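Chapter 7
Where Things Go: An Introduction to Storage and Retrieval

Learning goals
After this chapter you should be able to tell fixed from floating locations, work out a simple pick rate, and explain why the top shelf is always full of the wrong stuff.

Every warehouse begins with a plan. The plan at Bumex, a parts distributor in the town of Skestano, covered 276 locations and was drawn in four colors. By May it described a building that no longer existed. The shelves were where they had always been – the goods had moved on.

Nayeli Palomino, hired to sort this out, spent her first morning following one picker. Out of 70 minutes, 56 went to walking and looking. The rest went to picking, plus a short argument over whether "aisle C" meant the old aisle C.

Her report to the owners, the Bermúdez family, used a term we will need throughout this chapter. A fixed location holds one product and waits for it faithfully, even when it is out of stock. A floating location takes whatever arrives next, and relies on a record of what that was. Fixed systems waste space. Floating systems waste nothing until somebody forgets to update the record, and then they waste an afternoon.

Most real stores mix the two, usually by accident. Section 7.1 looks at doing it on purpose, starting with the 50 fastest-moving items.

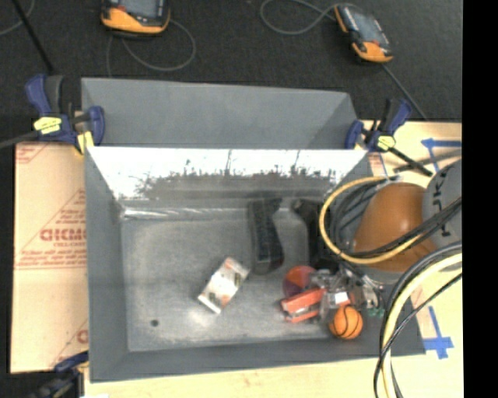

Key terms: fixed location, floating location, pick rate, slotting, dead stock.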